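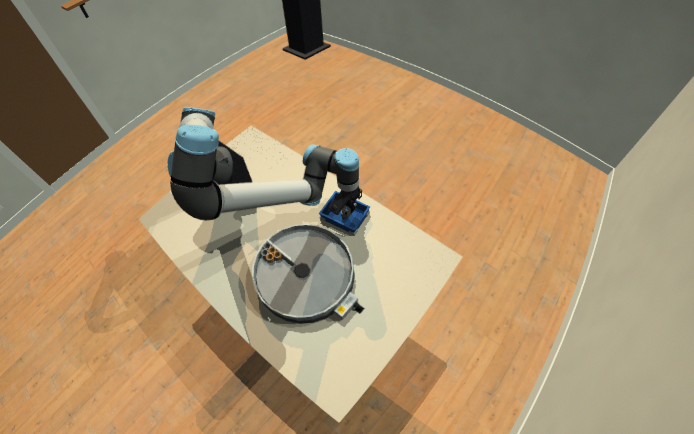 4. Setting up the Lagman drone box for group singing

The Lagman is an electronic drone box that holds one or two steady pitches under unaccompanied voices. It is supplied tuned for the four-part style used in the Arnholm songbook. Complete section 3 (power and speaker connection) before starting.

4.1 Placing the unit

1. Set the unit on a firm, level surface behind the lowest voice part, with the speaker grille facing the singers.
2. Keep it at least 3 feet from any wall. Stone and tile rooms may need more.
3. Turn VOLUME fully down, then switch on. The READY light stops blinking when the pitch is stable.

Note – Pitch can drift during the first 11 minutes after a cold start. Do not tune in that period.

4.2 Setting the base pitch

1. Press and hold BASE until the display shows a number.
2. Turn the dial to the starting note of the lead singer. The memory holds 53 base pitches, numbered from low to high.
3. Press BASE once to store the pitch. The display returns to the song number.
4. Raise VOLUME until the drone can be heard by the lead singer but is softer than a single bass voice.

If the lead singer usually drifts flat over a long verse, leave the base pitch alone. Use FOLLOW instead (see 5.2).

4.3 Adding the fifth

1. With the base sounding, press FIFTH.
2. Select PURE or EQUAL. PURE is the factory setting and suits most village repertoire. Select EQUAL only when an organ or accordion is playing.
3. Balance the two pitches with the MIX knob. Start at the center mark and turn left for more base.

Caution – Do not press FIFTH while headphones are being worn. The second pitch enters at full level before MIX takes effect.

4.4 Loading a song list

1. Switch the unit off and insert the Namon card, label side up.
2. Switch on while holding LIST. Release when the display shows the number of entries. The full Wastolov collection shows 533.
3. Turn the dial to the song wanted and press LIST to confirm. Base pitch, fifth and mix are recalled together.

Note – Cards written before the October update do not store the MIX position. Set it by hand for each song, then save again with LIST + BASE.

4.5 If the drone cuts out

Check the foot switch first. A switch left in HOLD mutes the drone after each verse until it is pressed again. If the switch is in RUN and there is still no sound, repeat 4.1 from step 3. Error codes are listed in section 9.

Section revised Aug 4, 2024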